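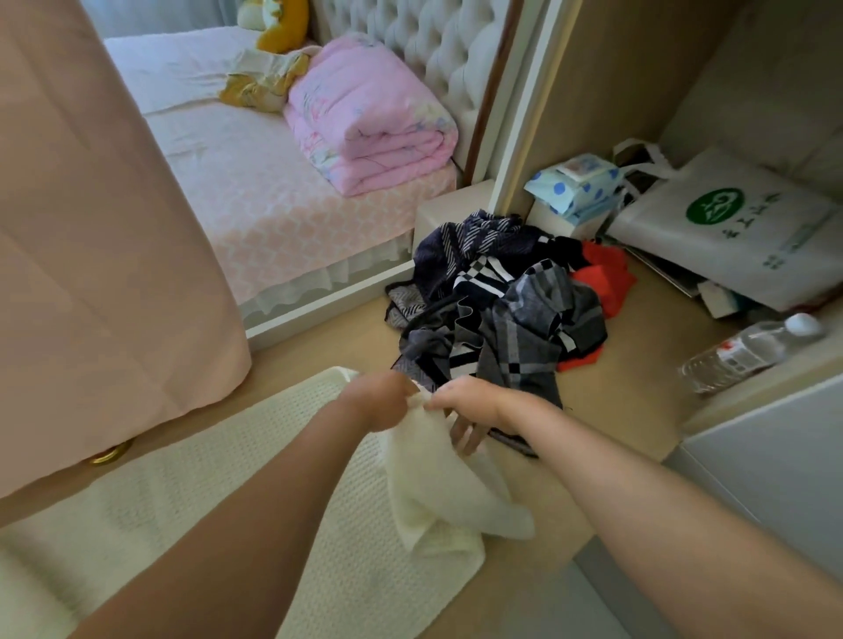
Bare hands, cream-white cloth, pink bedroom.

By February the Ostermann folding unit had put 37 fitted sheets down the laundry chute at Furunby, along with one lodger's winter coat and, for four minutes, the lodger.

He came out at the bottom in good spirits, folded in thirds.

Ulla Hakala took the call at Pleltberg, where she was the whole of the safety department after lunch. The unit's log was very calm. Item received. Item warm. Item has sleeves. It had weighed the evidence and concluded he was a bathrobe.

"Did it hurt you?" she asked him.

"It was gentle," he said. "It did my collar twice."

The fix from Verelo arrived overnight and ran to 2,000 lines, most of them about bathrobes. The unit now stopped whenever it met anything warm, so it stopped at every load out of the dryer and stood over the basket with its arms out, sounding a tone the lodgers described as disappointed.

So Ulla pulled the breaker, wrote FAULT 19 on a strip of tape and stuck it where a chest would be. Then she went upstairs and did the bedrooms by hand, tugging at each cloth until it gave her something like an edge.

She was on the third room when she heard the tone again, from the bottom of the stairs.

She had the breaker key in her pocket. She checked — still there.

"I'm warm," she called down, and went on folding.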